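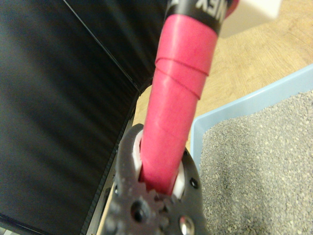 Tape-wrapped handle in the gripper, next to the tray

Rules for taped handles on a shared arm?

We run a small arm at home height, doing litter tray and floor chores. The handle it holds is wrapped in pinkish-red tape, and you can see the spiral seams. I'm writing a one-page rule sheet before my housemates start using it in August. Is there an accepted rule for when to rewrap, and how close to the tray the gripper may park? The tape does have a few creases lower down.
Posted by Podetti_home

Danica Lukáč
I don't know of a standard that covers tape on a handle. The general machinery rules want a risk assessment for the whole setup, and the tool counts as part of it. What we write on our sheets:
Wrap in one direction, with an even overlap.
Rewrap when a seam lifts or an edge can be caught with a fingernail. Creases alone are fine — note them and check again.
Look at it every 30 hours of running and write down who looked.
Power off before anyone puts a hand near the gripper.
For parking, pick a spot clear of the tray rim and mark it on the floor. Grit and open gear teeth don't go well together, so I would brush the teeth out at the same check.

lernari900
just use better tape

Colombo
Agree with Danica on most of it, but 30 hours is too long with gravel or litter nearby. We check at the start of every session. Also put the stop button on the sheet, first line, with where it is. Ours was on the back of the page and two people never turned it over.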